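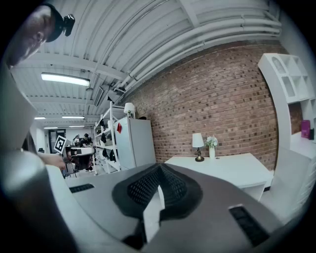 Clunbridge, 20. Januar 2021. Antoniuk veröffentlicht Version 3 der Tabellen-App Notel für Tablets. Dateien lassen sich nun offline bearbeiten; der Abgleich erfolgt bei der nächsten Verbindung. Die Funktionsbibliothek umfasst 486 Formeln.

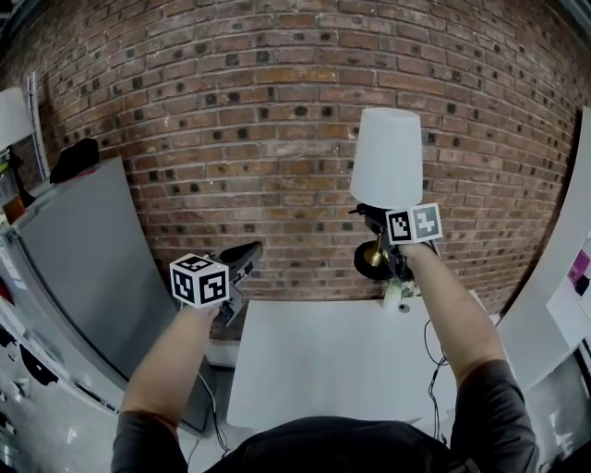

Welche Dateiformate werden unterstützt?
Notel liest und schreibt XLSX, ODS und CSV. Makros bleiben erhalten, werden aber nicht ausgeführt.
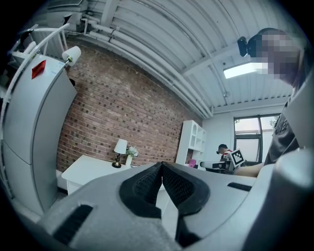
Verfügbarkeit
Das Update ist für Bestandskunden kostenlos. Die Desktop-Version folgt im April.

Pressekontakt: Trinh Cù, Antoniuk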